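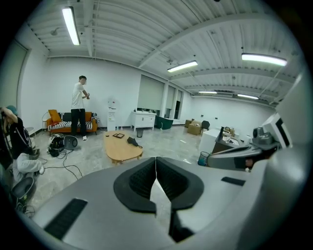 Plarthorpe shared workshop
Hand gripper pair – pre-session check, March

Done Wednesday, started 6 pm. Both units plus the room. OK / FIX / LATER against each one, comments after. If its marked FIX don't use it till someone has signed the sheet.

GRIPPERS

1. Jaw pads seated, no lifting at the corners – OK
Unit A pads pressed back down after last time, holding. Unit B fine.

2. Jaws close square – OK on A, FIX on B
B closes with a twist, you can feel it at the last bit of travel. Slacken the two screws under the pad carrier, close on a bit of card, retighten. Don't force it.

3. Slots in the shell clear of swarf and print bits – OK
Found a curl of filament in A. Out with tweezers.

4. Shell screws – LATER
One of the Nijs inserts has pulled on B. Spins freely. Will melt in a new one when the iron is back.

5. Trigger return – OK
A bit slow on A, drop of dry lube, better.

6. Weight with battery in – OK
A is 500 g, B is 92 g over that. Wrist gets tired on B so swap hands or swap people.

7. Camera block tight on its mount – OK
Wiggle it, dont pull it.

BATTERIES AND CHARGING

8. No swelling, no split wrap – OK

9. Charger on the bench, never on anything soft – FIX
Was left on the sofa again. Not the sofa please.

10. Charge cycles written in the book – LATER
Pack 6 says 301 which can't be right. Someone read it off the wrong line. Leave it out untill checked.

ROOM

11. Cables off the walking route – FIX
Tape down or route along the wall. Worst when you're looking at your hands and walking backwards, as everyone does.

12. Bags off the floor – FIX
Same problem. Hooks by the door.

13. Coffee table – OK
Stays put. Corners are no bother but it's shin height, say so to anyone new.

14. Cardboard boxes – LATER
Skondville order, need flattening or putting away.

15. Lights – OK
All switched on before start. Blinds down, glare upsets the tracking.

16. Drinks stay at the dispenser – OK
Nothing open near the desks.

SOFTWARE

17. Greltska build same on both units – OK

18. Stop command tested on each – OK
Tested twice on B after the jaw thing.

19. Clocks matched – FIX
B drifting. Resync at start, again at the break.

Left to do before next go: B jaws, B insert, cables, clocks. A is good to use. B isn't, label on it, leave the label on.

Next check same evening next week, whoever gets in first has the sheet. Pen is on a string now.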